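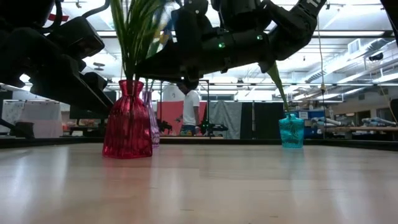

Red glass on a pale wood table, the kind of find that gets me up early.

November | By a staff writer

I set my alarm for 5 on a Wednesday, which my family finds very funny, and drove 45 miles to the Vorklow flea market with a thermos and a pocketful of small bills. I've been doing this for 9 years now and I still get butterflies in the parking lot!

Vorklow has 600 stalls in the warm months and fewer once the frost comes, but the fall crowd is my favorite (fewer strollers, more soup). I always start at the back fence, where the house-clearance people unload straight from their vans, and work my way forward to the fancy tables with the price tags.

We use cookies to improve your visit. Accept | Manage settings

My weakness is colored glass. I like it a bit heavy, I like a wobble in the rim, and I'll forgive a scratch if the color is good. Run a fingertip slowly around the lip before you pay, and hold the piece up to the sky while you're at it.
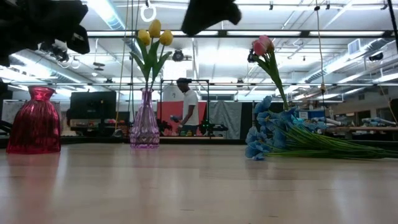 Then comes the haggling, and I'm terrible at it. I once talked a seller down from 100 dollars on a lamp, felt so guilty that I bought his toaster too, and the toaster has never worked. These days I just ask, "Is that your best price?" and then stand there smiling until one of us cracks. Usually it's me. I still came home with a bread box, two gravy boats and a birdcage, and we don't have a bird.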